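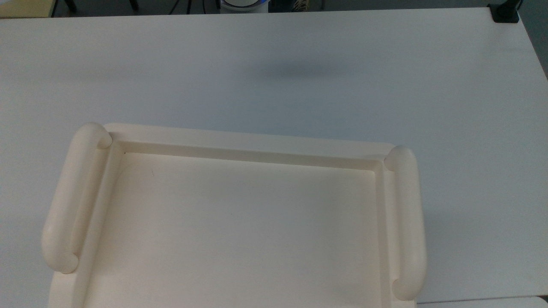

**Brekden releases Hukurgate 2, with grasp planning for the things nobody bothers to model**

Aug 14, 2018 – I'm Oona Vuorinen, I run product at Brekden, and I get to write this one myself because our press person is on vacation. So please forgive the tone! The short version: Hukurgate 2, the new release of our planning software for two-armed robots, is out today, and it can be downloaded by everyone with a current license.

Hukurgate sits between your cameras and your arm controllers. It takes in depth and color, works out where the thing you want to move is, and hands back a pair of arm paths that don't run into each other or the table. The first version did that pretty well for boxes, totes and anything else with a decent CAD file. It did much less well for the ordinary stuff our customers kept asking about: trays, tubs, pans, dish racks, pale plastic on pale tables. Anyone who has tried to segment a cream tray on a white surface will know the feeling. The depth edge is shallow, the color edge is hardly there, and the old detector would happily merge the rim with the tabletop and plan a grasp on thin air.

So we spent most of the past year on that. The new perception module, which we call Yip (it was a working name and it stuck), looks for handles first and works outward. It fits a curved bar to the points it sees, checks for a gap behind the bar that a finger could get into, and only then worries about the rest of the object. If there are two handles facing each other, it treats them as a pair and passes them to the planner together.

Ya-wen Sin wrote nearly all of Yip. "The gap is the part I care about," she told me when I asked her for a quote. "A handle with no space behind it is a bump. The old code couldn't tell the difference, and I was tired of watching arms try to pick up bumps."

**What's new in the planner**

The planner used to solve for one arm and then squeeze the other one in around it. You could see it, too – the second arm always looked like it had shown up to somebody else's party. Version 2 solves for both at once and keeps the object level for the whole lift unless you tell it otherwise. You can set the allowed tilt per object, in degrees, in the same file where you set the approach speed.

Planning time is down as well. On our own test bench a two-handle lift now plans in about 40 milliseconds on a desktop machine with no graphics card. Your numbers will depend on how many obstacles you load, and long cable guards are still slow. We know, and Pentti Lahtinen has that on his list for the next point release.

A few smaller things I'm fond of:

- Shadows no longer count as edges by default. You can switch the old behavior back on if you really want it.
- Clamps, posts and camera mounts can be marked once as fixed parts of a workcell and reused in every project.
- The replay viewer steps backward. (Finally!)
- Log files are split by run, and the error messages have been rewritten in plain English by Iida Nieminen, who read all of them out loud first.

**Early users**

Bedance, which builds kitting stations for hospital kitchens, has been running the beta on 10 stations. Els Verstraete leads their integration team and sent us more bug reports than everyone else put together, for which we're very grateful. "We had a workaround with colored tape on every handle," she wrote to us. "I took the tape off the first station on a Friday, which I would not normally recommend, and we have left it off since. I'd still like better handling of stacked trays."

Stacks are a fair complaint. Hukurgate 2 will find the top tray in a stack, but it can't yet tell you whether the one underneath is coming along for the ride. We're working on it and hope to have a first try ready in December.

**Price and availability**

A new license is 3000 euros per workcell, with a year of updates included. Upgrades from version 1 are free for customers with a support plan. Teaching labs can have up to 20 seats at no charge; write to us from a school address and we'll set you up. Version 1 project files open directly, although grasps saved by hand need to be checked again before you run them on hardware.

**About Brekden**

Brekden makes perception and motion planning software for people who build and run two-armed robots.

**Press contact:** Oona Vuorinen, Brekden. Demos can be arranged in person or over video, and Ya-wen is glad to take technical questions from reporters who want the long answer.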